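Why does my foot go to sleep?

Last September I sat on my left foot through a whole movie. I do this all the time, even though I'm a grown-up and I should know better. When the credits rolled I stood up to get more popcorn and my foot just wasn't there! Well, it was there, I could see it on the end of my leg with its stripy sock on, but I couldn't feel the floor under it. I took one step, wobbled like a newborn foal and grabbed the couch. Then came the fizzing.

You know the fizzing, I bet. Some people say it's like ants, and my niece says it's like lemonade in your toes. Most of us call it pins and needles. Doctors have a very fancy name for it, paresthesia (say it like this: pa-res-THEE-zha), and you're welcome to use that one on your teacher.

So what's going on in there?

Your body is full of nerves. They're a bit like very thin cables, and they carry messages between your brain and everywhere else. When you touch a cold tap, nerves in your fingers send a message up your arm, into your spine and up to your brain, and your brain says "ooh, cold". When you want to wiggle your toes, a message goes the other way. All of this happens so quickly that you never notice it.

Nerves are living things and they need looking after. They need oxygen, and your blood brings it to them through tiny blood vessels. When you sit on your foot, or fall asleep with your arm squashed under you, you press on the nerves and you also squeeze those little vessels. Think of standing on a garden hose. The tap's still on, but only a dribble gets through.

After a while the squashed nerve can't send its messages properly. Your brain stops hearing much from your foot, and that's the numb part, when you can poke your own toe and it feels like somebody else's.

Why does it fizz afterwards?

When you finally move, the squashing stops. Blood flows back in, and the nerves start working again, but they don't all start neatly together. They fire off messages in a big jumble, a bit like 12 kids all shouting out the answer at once. Your brain gets this pile of mixed-up signals and can't sort them out, so you feel prickles and tingles and buzzing, even though there's nothing poking you at all.

It usually settles down in a few minutes. Mine took long enough that I missed out on the last of the popcorn, and I'm still a bit cross about it.

What should you do?

Get off it! Uncross your legs, roll over, take your elbow off the arm of the chair. Wiggle your toes or open and close your hand. Don't jump up and run, though. A numb foot can't tell you if it's bent the wrong way, and you could roll your ankle. Hold on to something solid and wait till you can feel the floor again.

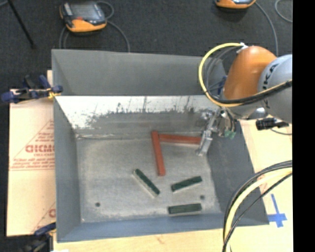

Lucie Sawatzky
Children's health writer, Gindunau

Does it hurt my nerves?

A quick squash like the movie one doesn't do any harm. In fact the tingling can be pretty handy, as it's a good nudge to change how you're sitting before things get squashed for too long.

Tell a grown-up if you get pins and needles a lot, or if they come when you haven't been sitting or lying on anything, or if they just won't go away. And if part of your body suddenly goes weak or numb for no reason, tell someone straight away. They can work out whether you need to see a doctor.

What about my funny bone?

Mal-soon Ahn's class sent me this one, and I love it. The funny bone isn't really a bone. It's a nerve called the ulnar nerve, and it runs behind the bumpy bit on the inside of your elbow without much padding over it. Bump it on a desk and you knock the nerve against the bone, and ZING, the tingle shoots all the way down to your little finger and the side of your ring finger.

Try this at home

Put one hand flat on the table, close your eyes and ask a friend to touch one of your fingers very gently. Can you say which one? Easy, right? Now take off your shoes and socks and try it with your toes. Lots of people muddle up the 2 next to the big toe, and their feet weren't even asleep! Swap over and see how your friend goes.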